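How to Descale a Drip Coffee Maker

If your coffee maker has started taking longer to brew, or sputters and steams near the end of the pot, it probably has scale inside. Scale is the chalky mineral layer that hard water leaves behind when it is heated. You can clear it with white vinegar or with a packet of descaling powder.

I wrote these steps for my own machine, a Dondance 2 with a 12-cup glass carafe. Most basic drip machines work the same way. Check your manual first, as a few makers do not want vinegar used at all.

What you need

White vinegar, or one packet of Hima descaling powder
Fresh cold water
A clean paper filter
A soft cloth

Before you start

Empty the carafe and throw out the old filter and grounds. If your machine has a charcoal water filter in the tank, take it out. Vinegar ruins it. Wash the basket and carafe with dish soap and rinse them well.

Step 1. Fill the tank

For vinegar, pour in 700 ml and add the same amount of water. For powder, dissolve the packet in the carafe first and stir until it is clear, then pour it into the tank. Do not mix the two.

Step 2. Run half a cycle

Put the clean paper filter in the basket and start the machine. When the carafe is about half full, switch it off. Let it sit for 30 minutes. If you have not done this in over a year, leave it for an hour.

Step 3. Finish the cycle

Switch it back on and let the rest run through. Look at the paper filter. White or tan flakes are loose scale. Pour the liquid down the sink and throw the filter away.

Step 4. Rinse

Run a full tank of plain water, empty the carafe, and do it again. With vinegar I usually need a third rinse - the smell hangs on in the lid. Wipe under the lid and around the spray head with a damp cloth.

Step 5. Put it back together

Replace the charcoal filter if you use one. Leave the lid open for an hour so the tank can dry.

How often

We have hard water here in Calado and I descale every 2 months. With soft water, twice a year is plenty. Arkden, who made my older machine, printed a limit of up to 2,000 cups between cleanings in the booklet, but that one was clogged long before then.

If it is still slow

Repeat the whole thing once with fresh solution. Then check the small holes in the spray head and clear them with a toothpick. If water still barely comes through, the pump or valve may be worn, and more vinegar will not fix that.
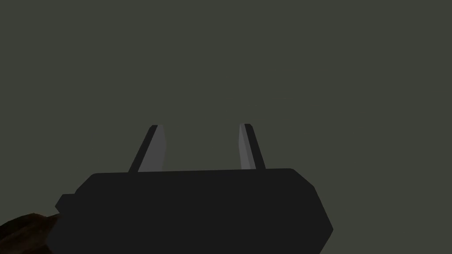
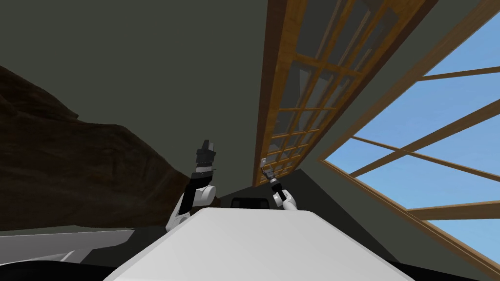
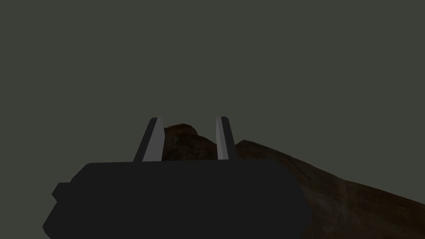 Posted by admin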